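Buvlow Boom Arm for Vocal Microphones
Ekora / Stands & Arms / Buvlow

In stock. Ships from our own shelves, in a box that is longer than you expect.

The Buvlow is a table-edge boom arm for people who rap, recite, or mutter into a microphone at home. It clamps to a desk, swings over the notebook, and stays where you put it. We started making it after years of recording verses with the mic taped to a broom handle. The broom handle sounded fine. It did keep turning slowly to face the wall during the second verse, and one of our better hooks from that period is mostly wall.

Most boom arms are built for podcasters, who sit still. Emcees don't. They lean in for the punchline, rear back for the ad-lib, and slap the table when a line lands. The Buvlow has a friction joint in the middle, with no springs in it, so it doesn't twang when you do any of this. There's nothing inside to sing along.
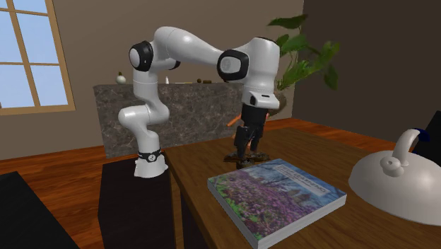
Reach matters more than height, and most people set it up wrong the first time. They run the arm straight at their face and then can't see their own lyrics. Mount the base off to the side of the table, bring the arm up to the shoulder joint, run the long section out across, and let the last part hang straight down. Copy that, stop with the mic at chin level, and you can read a full page under it without craning your neck. Left-handed writers should put the base on the right, unless they enjoy elbowing metal.

Setting it up

Screw the clamp on tight before you add the arm. Add the arm before you add the microphone. Every return we've had with the word "dent" in it did these in some other order.

Hang the mic, loosen the elbow knob a quarter turn, move the arm where you want it, and tighten again. If it sags overnight, tighten it a bit more. If it still sags, weigh your microphone. The limit is 1,000 grams, and that includes the shock mount, the pop filter, and whatever you have hanging off it for luck.

The cable runs along the top of the arm under the supplied straps. Leave slack at the elbow. Please leave slack at the elbow. 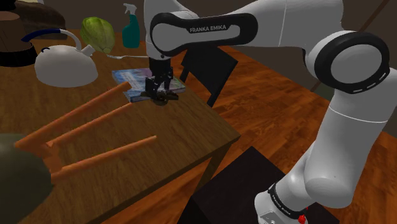
The clamp pads are rubber and won't mark a varnished table, though they will hold a grudge against glass. We don't recommend glass. It also throws your voice straight back up into the mic, so your warm sixteen bars come out sounding like a voicemail from a bathroom.

What it's like to use

We lent early units to a few people who write out loud for a living, or would like to.

Ohemaa Mahama used hers for an entire mixtape and reports that she forgot it was there, "apart from when I stood up." She also asked for it in gold. We are thinking about it, slowly.

Kaj Kirkegaard runs a beginners' cypher on Britavby Street and had the arm passed from hand to hand all evening, which it was never designed for. It came back with a sticker on it and the elbow joint still smooth. The sticker has stayed on and he can't have it back.

Arben Omerović thought the knob was too stiff. He was right. The knob got bigger in September 2025, and all current stock has the new one. If yours is the small kind, write to us and we'll mail you a replacement, no receipt needed.

Specifications

Upper section: 400 mm
Lower section: 400 mm
Maximum load: 1,000 g
Joints: friction, adjustable by hand
Finish: matte black
Thread: standard, with adapter for the other standard
Warranty: two years

In the box

Arm, clamp, cable straps, thread adapter, hex key, and a folded sheet of instructions written by Delali Lamptey, who insisted they rhyme. A version that doesn't rhyme is on the back.

Goes with

The Amoah pop filter fits without an adapter and takes care of the P's in "paper," "pockets," and most of the rest of the genre. The desk extension riser is sold out and we don't have a date for it.

Questions about orders go to Ohemaa Alhassan at the shop. She answers in the mornings. Unsolicited verses are read in the afternoons, if at all.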